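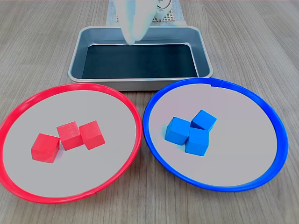 How does a town lose a bus stop?

By mail. The letter came to every house in Drullelthorpe in October, and it said that the stop outside the bakery had been "consolidated." We looked for it anyway. The pole was still there and so was the bench, but the 11 no longer stopped between them. It slowed down a little, as a courtesy, and went on to Elow.

My aunt refused to accept this. She had caught the 11 for thirty years and saw no reason to quit over a letter. Every morning she sat on the bench with her purse on her knees, and every morning the driver gave her a small wave and passed at a speed she described as rude.

In the second week she brought a thermos. In the third, two of the neighbors joined her – they had cars, and nowhere to be, but the bakery had started carrying cups out. The bus company sent a man to explain. He had a map in a plastic sleeve. They made room for him and he missed his own bus, on account of it not stopping. 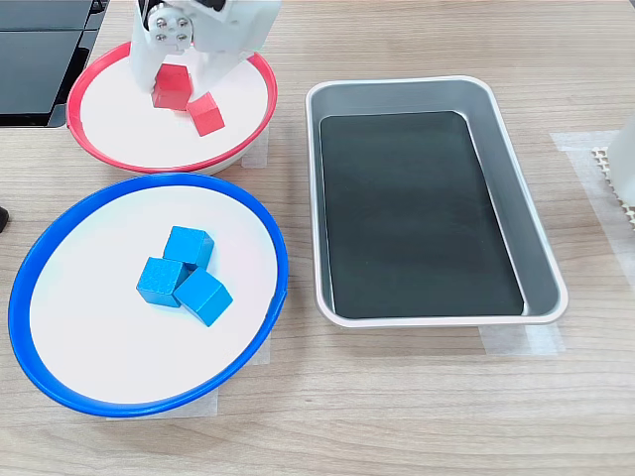 The Hearing

Rodico Transit held a hearing in Elow, at six in the evening, eleven miles from anyone who objected. My aunt asked how she was expected to get there. They told her there was an excellent bus.

She walked as far as the bridge, stood in the road, and raised her umbrella. The 11 stopped. The driver opened the door and said he wasn't allowed to pick up here.

"You haven't," she said, getting on. "I'm consolidating."

She paid the fare in nickels. It took him as far as the Brito turnoff to count them, and he came up one short.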